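Plastic bag

A plastic bag is a flexible container made from thin polymer film and closed along one or more edges by heat, adhesive, or folding. Bags of this kind are used to carry, store, and display goods, and as liners inside rigid containers. Most are made from polyethylene or polypropylene. The choice of polymer affects the clarity, stiffness, and sealing range of the film.

Materials

Low-density polyethylene gives a soft film that stretches before it tears. High-density polyethylene is stiffer and can be made thinner for the same load, but it is cloudy and makes a crackling sound when handled. Cast polypropylene is clear and glossy and is common in packaging where the contents must be seen. Additives are used in small amounts. Slip agents lower friction between layers, and antiblock agents roughen the surface slightly so that the two walls of a bag can be separated.

Manufacture

Blown film is made by forcing melted polymer through a ring-shaped die and inflating the tube with air. The tube is cooled, flattened between rollers, and wound. In cast film, the melt leaves a flat die and is chilled on a polished roller, giving better clarity. Bags are then formed by sealing and cutting. A bottom-seal bag has one seal across the tube, while a side-seal bag is folded at the base and sealed along 2 edges. Gussets may be folded into the sides or base so that the filled bag takes a boxier shape.

Opening and filling

Flat bags leave the converting line with their walls pressed together. Static charge and blocking both resist opening. Common methods include an air jet aimed at the mouth, suction cups on opposite walls, and holding the rim at separate points.
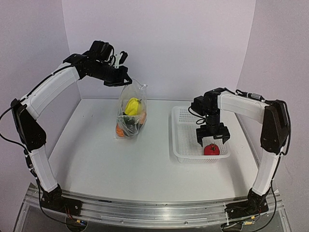 Tormod Magnusson objected in a reader's note that blocking is too often blamed for bags that are hard to open, when the film has simply been wound too tight and stored in a warm room. The two causes can be hard to tell apart without a friction test. Film with a low slip level shows the same fault.

The height of the bag also matters. A tall bag with a narrow mouth tends to fold inward when filled from above, and loose contents may catch on the folds. Wicketed bags, which hang from wire pins through a lip at the mouth, reduce this problem by keeping one wall fixed.
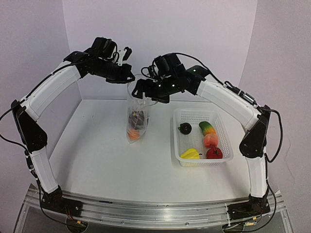

Tall clear bag held at the rim between two grippers.

Testing

Film is tested for tensile strength, tear resistance, and resistance to a falling dart. Seals are peeled apart at a set speed and the force is recorded.

Page last changed Tuesday, March 19, 2019 | Contact: Brello Reference Desk | © Brello | Back to top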